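The Skonbridge robotics workshop is at the end of a gravel lot behind a tile showroom, and the first thing visitors get is a sticker with their name on it. I was there on a weeknight in May for the open evening the group holds twice a year. The parking filled up before seven. By the time I signed in, the sheet was on its third page.

Most of the people who came were not engineers. I talked with a retired mail carrier, a couple who run a catering business in Orwood, and a high school shop teacher who wanted to know what a used arm costs. (More than his budget, he was told, but less than it did five years ago.)

The group works on household chores. Their project is called Reniro, and its aim is easy to explain: put an arm over an ordinary table in an ordinary room and have it deal with what people leave there. Bowls, bottles, spoons, small toys. None of it is hard for a person. All of it is hard for a machine that has to work out where one thing stops and the next one starts.

Yiran Cao, who leads the software side, gave the talk before the demonstration. She spoke for ten minutes without slides. The group has logged 700 tabletop runs since last fall, she said, and 295 of those were on glass.

"Glass is where we lose the most time," she told the room. "The camera sees the floor through the table. It sees the lamp twice. You and I ignore all that and we don't know we're doing it."

A man near the back asked why they didn't throw a tablecloth over it. Cao said people had suggested that before, and that it would work fine in homes where everyone agreed to buy a tablecloth.

After the talk we went through in small groups. The lights are kept low on purpose for part of the evening, so that visitors can see how the system copes after dark. The table was set with two bowls and a four-pack of bottles, and we were asked to stand back and keep our voices down – the second request did not last long. 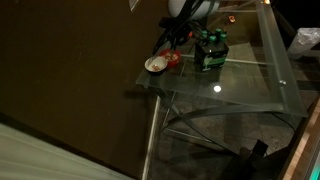
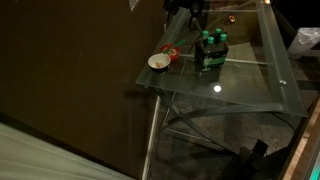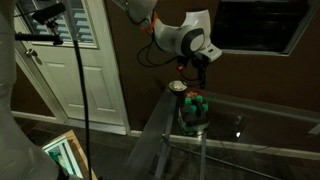 Bowls and a four-pack with green caps on the glass table at Skonbridge.

What surprised most of my group was the pace. The arm moves slowly, with pauses that feel long when you are standing there waiting. Cao said the speed is capped while guests are in the building. On a normal day it runs faster, though still well behind a person clearing up after dinner.

The caterers had the best questions of the night. They wanted to know about grip. A bowl with food stuck to the bottom weighs more than a clean one and may tip differently, and they asked if the arm knows that before it lifts. It doesn't, Cao said. It finds out during the lift and adjusts. They also asked about breakage, and she gave them a straight answer: the workshop went through 100 bowls over the winter, bought cheap from a restaurant supplier.

The control software is called Kang, and it is now on its fourth version. The shop teacher asked if his students could try it. They can, on a simulated table, and he left with a printed page of instructions folded into his shirt pocket.

There was coffee afterward in the front room, along with a tray of lemon bars from the caterers. The sign-in sheet had 345 names on it across the two evenings, up from last year, and there was talk of adding a third in the fall. Cao would like to hold that one in daylight. Sun through the window gives the cameras a different set of problems, and she wants people to see those too.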